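Skikdale Kräuterheu mit Kamille und Löwenzahn, 500 g

Für Kaninchen, Meerschweinchen, Chinchillas und Degus

Wer Kaninchen oder Meerschweinchen hält, kennt das Rascheln am frühen Morgen, wenn in der Küche noch nicht einmal der Kaffee läuft und im Gehege schon längst gefrühstückt wird. Heu ist für diese Tiere das tägliche Brot, und es darf deshalb gern ein richtig gutes sein. Unser Kräuterheu von Skikdale ist ein spät geschnittenes Wiesenheu mit langen, kräftigen Halmen, in das wir getrocknete Kamillenblüten und Löwenzahnblätter mischen. Schon beim Öffnen der Tüte duftet es nach Sommer (wir stecken selbst jedes Mal die Nase hinein, das geben wir gerne zu), und die meisten Tiere kommen angelaufen, bevor man die Raufe überhaupt gefüllt hat.

Das Heu wird nach der Ernte langsam getrocknet und zweimal entstaubt. Die Halme bleiben dabei weitgehend ganz, was den Zähnen zugutekommt: Kaninchen und Meerschweinchen haben Zähne, die ein Leben lang nachwachsen, und beim langen, mahlenden Kauen reiben sie sich gegenseitig ab. Auch die Verdauung ist auf einen stetigen Nachschub an Rohfaser angewiesen. Sorgen Sie also bitte dafür, dass die Raufe nie ganz leer wird, auch über Nacht nicht.

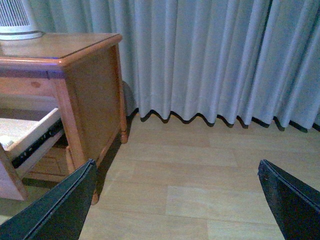 Text: Karlijn Desmet
Produktberatung Kleintiere | Januar 2020

Fütterungsempfehlung

Kräuterheu kann täglich angeboten werden. Viele unserer Kundinnen und Kunden mischen es unter ein einfaches Wiesenheu, und das finden wir eine sehr vernünftige Lösung, gerade bei Tieren, die sonst anfangen, sich nur noch die Blüten herauszupicken und den Rest liegen zu lassen. Eine gute Handvoll Kräuterheu je Tier, oben auf das gewohnte Heu gelegt, reicht für den Anfang völlig aus. Wenn Ihr Tier bisher keine Kräuter bekommen hat, steigern Sie die Menge langsam über 11 Tage. Jungtiere dürfen ab einem Alter von drei Monaten mitessen.

Für Hamster, Mäuse und Rennmäuse ist das Heu als Beigabe und als Nistmaterial ebenfalls beliebt. Es ersetzt dort aber nicht das Hauptfutter. Frisches Wasser gehört selbstverständlich immer dazu.

Zusammensetzung

Wiesenheu, Kamillenblüten, Löwenzahnblätter. Ohne Zuckerzusatz, ohne Farbstoffe, ohne Getreide.

Einzelfuttermischung für Heimtiere. Nettogewicht 500 g.

Lagerung

Bitte trocken, luftig und vor direkter Sonne geschützt aufbewahren. Die Tüte hat kleine Luftlöcher, und die sollen offen bleiben: In einer dicht schließenden Kunststoffbox kann sich Feuchtigkeit sammeln, und dann wird auch das schönste Heu muffig. Ein Baumwollbeutel oder ein offener Karton tut gute Dienste. Nach dem Anbruch empfehlen wir, die Tüte innerhalb von 6 Wochen zu verbrauchen. Kleine Unterschiede in Farbe und Duft sind bei einem Naturprodukt ganz normal. Die Ernte aus dem letzten Sommer ist etwas heller ausgefallen als die davor, dafür sind mehr Blüten darin.

Passend dazu

Heuraufe Flellex, zum Einhängen, mit abgerundeten Stäben und Klappdeckel. Eine halbe Tüte Kräuterheu passt bequem hinein. Der Deckel verhindert, dass Meerschweinchen sich mitten ins Essen legen, was sie bekanntlich mit Begeisterung tun.

Knabberrollen Humo, aus gepresstem Heu mit Karottenstückchen, 3 Stück im Beutel. Als kleine Leckerei zwischendurch oder zum Verstecken im Gehege.

Streu Verschueren, aus Hanf, staubarm und sehr saugfähig. Zurzeit leider nicht lieferbar, wir erwarten die nächste Palette im Februar. Wenn Sie uns Ihre E-Mail-Adresse hinterlassen, melden wir uns, sobald sie im Regal liegt.

Häufig gefragt

Darf mein Kaninchen Kräuterheu bekommen, wenn es zu Blasengrieß neigt?
Löwenzahn enthält recht viel Kalzium. Sprechen Sie das in diesem Fall bitte zuerst mit Ihrer Tierarztpraxis ab, und greifen Sie bis dahin lieber zu unserem reinen Wiesenheu ohne Zusätze.

Mein Meerschweinchen frisst nur die Blüten. Was kann ich tun?
Schütteln Sie die Mischung vor dem Füllen gut auf und geben Sie zunächst kleinere Portionen. Meist wird der Rest dann im Laufe des Tages doch noch gefressen.

Gibt es das Heu auch in größeren Packungen?
Im Moment führen wir nur die 500-g-Tüte. Ab 6 Tüten verschicken wir innerhalb Deutschlands versandkostenfrei.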